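Incidencia 3349 — El diferencial salta en el apartamento 9
Alojamientos Candlow
Estado: cerrada
Abierta por: Kinga Deák
Asignada a: Lorne Ouellet

Imprimir | Enviar por correo electrónico

Descripción inicial

El huésped del apartamento 9 avisa de que se queda sin luz varias veces al día. Salta el diferencial general del cuadro, no los magnetotérmicos. Lo rearma y aguanta unas horas. Dice que le ha pasado de noche, con todo apagado menos la nevera. En los apartamentos vecinos no hay quejas.

Kinga Deák, 26 de julio de 2025

Primera respuesta

Pido al huésped que apunte la hora de cada salto y qué tenía enchufado en ese momento. Mientras tanto, que no use la regleta del dormitorio. Reviso el historial: la última intervención en ese cuadro fue el cambio del magnetotérmico de la cocina, sin nada anotado sobre fugas.

Lorne Ouellet

Seguimiento

El huésped manda la lista. Tres saltos de madrugada y uno a mediodía. En ninguno estaba puesto el termo, que tiene programador. A mediodía tenía encendido el aire acondicionado, pero de madrugada no.
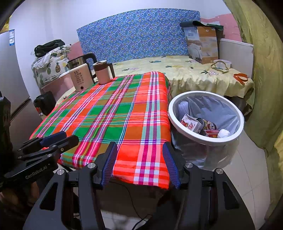 Visita hecha. Pulso el botón de prueba del diferencial y dispara bien. Bajo todos los magnetotérmicos y mido el aislamiento circuito por circuito, con los aparatos desenchufados. Alumbrado, cocina y aire dan valores normales. El circuito de enchufes del dormitorio y el baño da muy bajo entre fase y tierra. Lo dejo bajado y subo el resto. El huésped se queda con la cocina y la luz del techo, y le paso un alargador desde la cocina para cargar el teléfono.

Lorne Ouellet

Nota interna

Fotini Sfakianakis pregunta si conviene cambiar el diferencial de todos modos. Por ahora no. Si aguanta con ese circuito bajado, el aparato está bien y el problema está en la línea. Cambiarlo supone otra visita y no arregla la fuga.

Segunda visita

Con el circuito bajado no ha vuelto a saltar. Abro las cajas una a una. En la de derivación que hay detrás del espejo del baño encuentro humedad y una regleta de conexión con verdín. El agua baja por el tubo desde la junta de la ventana — la silicona está despegada por la parte de arriba. Seco la caja, corto los extremos de los cables, pongo conectores nuevos y cambio la tapa por una con junta. Repito la medida: 400 megaohmios. Subo el circuito.

Lorne Ouellet

Pendiente

Sellar la ventana por fuera. Avisado Makis Lazaridis, que tiene la escalera en el edificio Panagiotou hasta agosto. Hasta entonces, cinta de butilo en la junta.

Cierre

El huésped confirma 2 días sin cortes. Se cierra la parte eléctrica. El sellado queda en una incidencia aparte, a nombre de Makis. Si vuelve a saltar, reabrir esta y no crear otra.

Kinga Deák

Incidencias relacionadas
Sellado de ventana de baño, apartamento 9
Termo que no respeta el programador, edificio Erance
Cambio de magnetotérmico de cocina, apartamento 9
Luz de escalera que parpadea, edificio Skatodley
Olor a quemado en regleta, edificio Panagiotou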